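Brudel Furniture Open Day: Visit Notes
2023-08-26

The Fondia hall opened at 8 and was laid out as room settings, with bedroom and dressing furniture on the ground floor. Floor space for that section is given as 535 square feet. I spent most of my visit on the dressing tables.

The white vanity in the Matei line has an oval mirror in a molded frame, with a cluster of small flowers and leaves at the top and larger roses at the lower corners. The tabletop is also white and has a curved front edge. Staff gave the mirror width as 26 inches. Delivery takes up to 7 weeks.
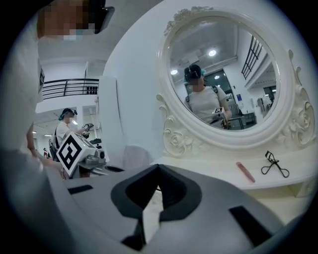
Deep relief of this type collects dust behind the petals and scrolls, and a dry soft brush is the recommended tool. Spray cleaner should go on the cloth and be kept off the frame. Makeup residue on a white top is best removed the same day.

A comb and an eyelash curler had been left on the tabletop, which helped in judging the working depth. Small tools can stay out without crowding the area in front of the glass.

The Postetti range, shown farther along, uses plain frames and straight edges. It is easier to clean and costs less. Price lists for both ranges were last revised in July and are available at the front desk.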